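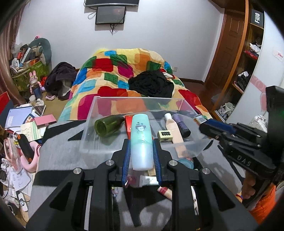 Thanks for the nudge, Édgar. I've had the Mirnau handheld gripper kit since Tuesday and I like it a lot more than I thought I would! The grip is the good part. Those ribbed blue pads close on a round-shouldered bottle like the mint green one and don't need much squeeze from me, and I've been sorting through a whole clear bin of stuff with a glass bottle and other things mixed together — pretty much what I'd want from a kit at this price. My hand does get tired, though, so I take a break every 53 minutes when the timer goes (yes, I set a weird timer).

On Tue, Édgar Muñoz wrote:
> Has anyone on the list bought the Mirnau kit yet? Prosser has
> the pair at $820 and a single for $400, and I can't tell if the
> pair gets you anything besides a second one. Also, are the
> finger pads any good? The ones on my Avdale set peeled in June
> and support was no help at all.

The pair comes with a longer warranty (2 years, the single only gets one) and a carry case, so that's your extra $20. I'd go for the pair if you're doing anything two-handed, like holding a jar while you twist the lid. For plain pick and place, save your money and get the single.

No peeling on the pads so far, but ask me again in a few months. The manual is thin and the section on setting up the Ivuvham software skips a step — you have to update the firmware before you pair anything. I lost a whole evening to that one. I can send you my notes if you want them.

Anselmo Usuga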